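The reset cell at Randbridge ran through the night because the daytime schedule belonged to other people. The engineer on the late shift had the result by two in the morning and did not trust it, so she stayed.

The problem had been stated in one paragraph in the Andby proposal. A policy that picks bars from a bin succeeds or fails partly on how the bars lie before the first motion. If a person lays them out, the person has habits. If the robot lays them out, the robot has habits too, and they are harder to see. The proposal asked for a method that would measure the second kind.

Her method was plain. Record the pose of every bar at the start of each trial. Divide the bin floor into cells. Compare the distribution of bar centers against a uniform one, then compare bar angles the same way, and report both as a single distance. She had written it in an afternoon and called it the spread score. Estside, the partner site, had wanted a better name and had not supplied one.

By midnight the log held 2,192 trials. The success rate had climbed steadily for the first part of the run and then climbed faster. This was the result everyone had asked for. She plotted the spread score on the same axis and watched it fall.

She checked the obvious causes. The camera had not moved. The calibration residual was the same as at the start of the run. The pose estimator reported angles to the nearest degree and had been verified by hand on 270 still images, a task she remembered mainly for the chair. She reran the score with the cells shifted by half a width, and the curve kept its shape.

Then she sorted the trials by starting layout and read them in order. In the early trials the bars lay anywhere. From trial 628 on, certain layouts came back. After each trial the arm scattered the bars for the next one, and the scatter routine took its release point from the last successful pick. A success therefore moved the next start toward the place where success was easy. The policy had improved somewhat. The bin had also become an easier bin.

She wrote this down in the shift notes in three sentences and deleted the adjective in the second.

The fix took 4 lines. She drew the release point from a fixed table, shuffled once, with the seed stored in the log. She left the policy alone, froze its weights, and restarted the run from the last checkpoint. Then she went to the window over the cell with her coffee and watched the live view on the monitor there.
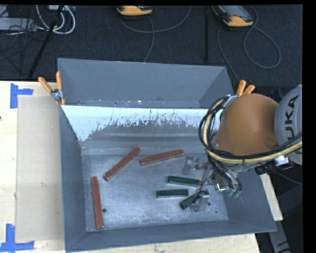
*Live view, Randbridge cell. Three reddish-brown bars and three green in the bin.*

The success rate dropped within the first hour. She had predicted a drop and had put a number on it beforehand, in the notes, where it could not be adjusted. The observed value was lower than her number. She recorded both.

At five the message from Estside arrived. They had seen the dashboard and asked whether the cell was down. She replied that it was running normally. They asked what had happened to the rate.

She attached the two curves and the code change. She added that the earlier figure should be withdrawn from the draft, that the section on Panicker, the older baseline, should be rerun under the fixed table before any comparison was printed, and that this would take the cell for nine more nights.

No answer came for a while. On the monitor the counter advanced. She opened the booking sheet, found the next free night, and entered the cell number, the purpose of the run and the seed.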